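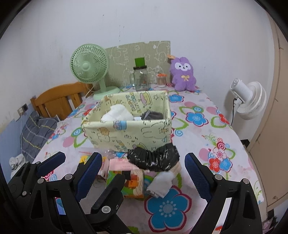 Cadi Maddocks asked for the pad check to come before the practice grips in this revision, with the jaws open and well clear of the objects. Section 4 is now in that order. If you built your Grasa from the earlier sheet, start again from step 1 below even if the tool already works.

4. First grips with the hand-held tool

This section covers the first session after assembly. You need the finished gripper, a charged battery pack, a flat surface to work over, and a handful of household items you don't mind dropping. The surface can be a table or a bed. A patterned cloth or sheet can stay on.

4.1 Checking the jaws

1. Switch the tool off and unplug the battery pack.
2. Open the jaws all the way and let go of the trigger. Measure between the pad tips. The Grasa should open to 76 mm. If it opens less, go back to 3.5 and reset the trigger cable.
3. Try each jaw screw with the hex key. Snug is enough. The frames are printed and will crack if you keep turning.
4. Press on the blue ribbed pads with your thumb and try to slide them. A pad that moves has to come off, be wiped down and be glued again.
5. Close the jaws slowly on a folded sheet of paper. Both pads should hold it along their full width. Pull the paper out toward you. It should drag evenly on both sides.
6. Plug the battery pack back in and wait for the screen to light up.

Note: Replacement pads are part 757 in the Wokura parts list. They come in pairs. Change both jaws together, or the grip will pull to one side.

CAUTION: Keep fingers out of the linkage behind the jaws when the trigger is pulled. The gap there closes before the pads meet.

4.2 Setting out the objects

1. Clear a space in front of you a little wider than the open jaws. Things standing at the back can stay there if you won't be reaching past them.
2. Choose objects of different kinds. Small boxes and packets are the easiest. Folded cloth is a bit harder. Shiny wrap and clear plastic come last.
3. Put the first object in the clear space, by itself, at an angle to you.
4. Stand a storage box or similar container within reach if you plan to practice placing as well as gripping.
5. Run the battery cable along your forearm and hold it with the two straps. Leave enough slack at the wrist to turn your hand over.

Note: Anything with a power cord – a desk fan, a lamp – should be switched off if it is close enough for the tool to touch.

CAUTION: No glass, knives or full bottles in the first session. The pads hold well on paper and card but can let go of smooth, heavy things without warning.

4.3 Practice grips

1. Hold the tool so that the camera looks down between the jaws.
2. Bring the open jaws over the object and stop. Turn your wrist until the jaws line up with its short side.
3. Lower until the tips are just above the surface. Don't rest the tool's weight on them.
4. Squeeze the trigger until the pads touch, then a little more.
5. Lift to the height of your hand, hold for a slow breath, and set the object down where it was.
6. Open the jaws fully before you move away. Half-open jaws catch on wrapping.
7. Repeat until you have made 20 grips with no drops. Swap objects whenever you like, but a drop starts the set over.

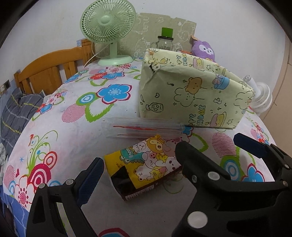 One reader of the earlier sheet wrote in from Firkville to say that thin packets kept slipping out of the bottom of the grip, and that tilting the tool made it worse. What fixed it was coming in lower and keeping the jaws square to the packet.

We get the same result with the Triệu jaws fitted. For thin or flat objects, change steps 3 to 5 as follows:

3a. Lower until both tips touch the surface very lightly. On a mattress, watch that the tips don't sink in and pick up a fold of the sheet.
4a. Squeeze slowly. Let the packet bend up a little between the pads if it wants to.
5a. Lift straight up for the first inch, then move sideways.

Clear plastic sleeves and tubes are hard to see on the camera feed, especially over a busy pattern. Look at the object itself while you learn, and use the feed later on.

4.4 If something goes wrong

The object turns in the grip: you are holding it off center. Put it down and start again from step 2.

One jaw moves first: a little of this is normal. If the second jaw still hasn't moved when the first is halfway closed, do 3.5 again.

The screen goes dark when you squeeze: check the plug at the battery end. It works loose if the strap is too far from the wrist.

The trigger feels stiff: back off the pivot screw by an eighth of a turn. Try it before you back it off any more.

4.5 Putting the tool away

Unplug the battery pack, wipe the pads with a barely damp cloth, and store the tool with the jaws open. After 16 sessions, repeat all of 4.1 and look closely at the frames next to each screw for fine cracks. Replacement frames can be printed from the files in section 2.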